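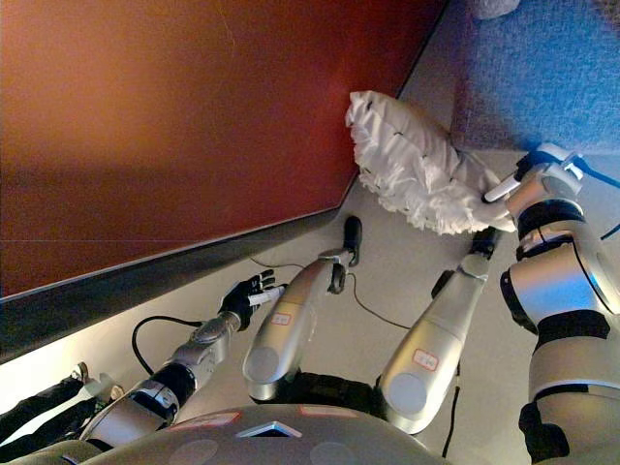
I have been promising myself a proper go at the sitting room ever since we took the tree down at the end of December, and this week I finally did it. It took me most of a morning and two pots of tea, and I am so pleased with the result that I've been finding excuses to walk through the door and look at it again!

Let me start with the cushion, as it was the cushion that set the whole thing off. It's white and fluffy and completely impractical. I bought it at the homeware market in Ledadcombe, on the stall by the old chapel, after going round twice and telling myself we had enough cushions. We do have enough cushions. But this one has shaggy, frilly edges that go in every direction, and after months of sensible plain covers I wanted something a bit silly.

The trouble is that it won't stay put. It slides off the armchair if you so much as lean forward for your tea, and then it lives on the floor by the table until somebody picks it up again. I've tried turning it round, plumping it, wedging it in with a folded blanket (no good, the blanket fell off as well). I may sew a bit of grippy matting on the back, the kind you put under rugs.

The armchair is a De Haan, and it was the one big thing we bought last year. I'd sat in 40 chairs by then, or so it felt to my poor other half. It's grey, with a felt-like cover and a curved back that comes right round you, so you can tuck your feet up and read for hours. I had worried that grey would look flat next to the reddish brown of the table, but the two get on beautifully. The table came from my aunt's house and I'd never part with it. It has rounded corners – a blessing in a narrow room, as my hips will tell you.
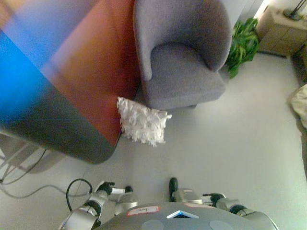 The reading corner, with the fluffy cushion back in its usual spot on the floor.

So what did I change? Mostly it was a matter of shuffling. The chair used to stand on the other side, facing the door, and you got a draught on your ankles all winter. Now it's tucked in snugly between the table and the big leafy plant, and you can put a mug down without stretching. I measured the gap for the chair first and had 115 cm to play with, which sounds generous until you're the one shoving.

The plant loves it there too. I gave it a wash with a damp cloth, leaf by leaf, and moved it into a new Jetus pot one size up. It droops down towards the floor in a lovely lazy way and makes the corner feel much greener and softer.

Then there was the dull part: hoovering under everything, wiping down the table, and sorting a basket of magazines. I found 42p, a pencil and the spare key to the shed, so it was time well spent.

Still to do: the cables, which want clipping out of the way, and a lamp for the reading corner. I have my eye on a little Sesodness one with a bendy neck, but I'm going to live with the new layout for a few weeks first. If you've found a way to keep a slippery cushion on a chair, please leave me a comment – I'll try anything!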